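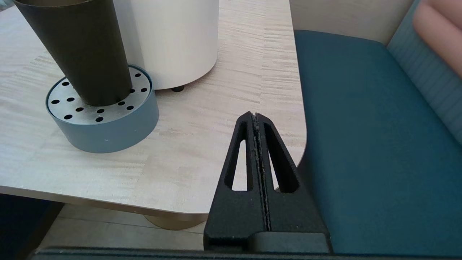

Our lounge table, blue container with the holes at the back left

Community Help > Home & Furniture > Cleaning and Small Repairs

Blue container with a perforated metal top, how do I clean under the plate? Also table wobble

Posted by ognjen stan, May 28, 2021

Hi all, quick one, typing this on break so sorry for the mess.

We took over the lounge at the Gurkulside building and it came furnished. Light wood grain table, round tan base under it, teal seats. All fine. Then there's the thing on the table. Round blue container, light gray metal plate for a top, black holes in it, and a tall dark cylinder standing up out of the middle, wider as it goes up. Looks like an umbrella stand to me, my coworker says no way. Nobody left a manual or a label or anything.

Problem is the smell. Rainy weeks people have been dropping wet umbrellas in it and leaving them and I think water is going through the holes and just sitting in there. Can't see down. Tipped it a little and something sloshed. Plate doesn't want to come up with fingers, no screws that I can find. I don't want to bend it.

Second thing, table. Single round base like I said, and it rocks when you lean on the front edge. Not a lot. Enough that coffee goes over. Is that a floor thing or a base thing? Floor is wood planks.

Also is it ok to wipe the top with vinegar? Somebody before us left a bottle in the cupboard with TABLE written on it and it smells like vinegar.

Budget is 80 dollars for the whole lounge, used some of it on lightbulbs already. Thanks

3 replies, sorted by most helpful

maplecounter

Did the maintenance side of a rental place for years so had a few of these drip tray type things come thru. Can't swear yours is one, but going by what you wrote:

Get the tall piece out first. Everybody goes for the plate and the plate is probably held down by whatever is standing in it. Hold the blue part down with one hand, grab the tall part LOW, and turn it. Don't pull. If it's a twist fit you'll feel it give in a quarter turn. If it doesn't move at all, stop, it might be glued or bolted from underneath. Flip it over (over a tub!! with the slosh you described) and look at the bottom for a nut or a rubber plug. Some have a plug, and then you don't need the plate off at all, just drain and rinse.

If the tall part comes out and the plate is still stuck, bend a paper clip into a hook, put it down through one of the holes near the outside, lift gently. Go around and do it from a few places. One spot only and you'll crease it. Use two clips if you have a helper.

Once you're in:
dump it, outside if possible
hot water and dish soap, bottle brush for the corners
let it sit 20 min with baking soda in it if it still smells
rinse, then leave it open to dry overnight, upside down on a towel

Skip bleach until you know what the plate is made of. I ruined one that way, brown spots on it in a day.

Then put a folded shop towel or a cut piece of sponge in the bottom and swap it when it's soaked. Cheap. And move the thing to the floor by the door!! Wet umbrellas over a table where people have lunch, no. Even if the container holds all of it, they drip on the way in.

Table: check the base before the floor. With one center base the usual problem is the bolts between the top and the column. Get under with a flashlight, snug each one a little, go around twice. Don't crank. Then spin the table a quarter turn where it stands. If the wobble stays on the same side of the TABLE it's the base. If it stays on the same side of the ROOM it's your floor, and you want felt pads or a shim.

Reply from ognjen stan

Twist worked!! Wasn't even tight. Plate lifted right off after. Way more water than I thought and also a glove. Airing out now on the back step.

Did the quarter turn on the table and the wobble stayed on the window side, so floor I guess. Will get pads. Still need to know about the vinegar

tess_in_bakthorpe

Vinegar depends on what the top is. Real wood with an oil or wax finish, don't, it'll dull over time. Laminate, a weak mix is ok once in a while but there's no point using it daily. You can't always tell from the grain, printed ones look very good now. Look on the underside or along the edge where the pattern either carries on over or it doesn't.

Not sure? Damp cloth, drop of dish soap, dry it right after. Works on either. We have 4 tables in our community room in Bakthorpe and that's all they've had since we opened last November, look fine.

And please don't use the mystery bottle. Smells like vinegar isn't the same as is vinegar. Pour it out, rinse, recycle.

For the rounded rim, crumbs and grease get pushed over and stick on the under side of the curve, where your fingers go when you pull the table in. Wipe that too, most people never do. A sticky table is sticky there first.

Teal seats, if they're fabric, vacuum before you wet anything. If they're vinyl same soap and cloth as the table.

Felt pads on a wide base do collect grit btw so lift and brush them off every couple months or they scratch the planks.

wannasri_dan

we had a big tall one from Lonisier, cost 124 new, no idea if yours is the same. ours wasnt for umbrellas it was for fake plants lol. the holes were to stick stems in. so your coworker might be right. still threw umbrellas in it for 2 yrs

just use a bucket imo

Reply from maplecounter

Could be either, drains the same way.

Reply from ognjen stan

Ok so dumped the bottle. Soap and cloth on the top, went fine. Underside of the rim was gross, thanks tess I think.

Container is going by the door with a sponge in the bottom. Building has 144 mailboxes so thats a lot of umbrellas, may end up with the bucket too. Pads come tomorrow, will post if the table still rocks.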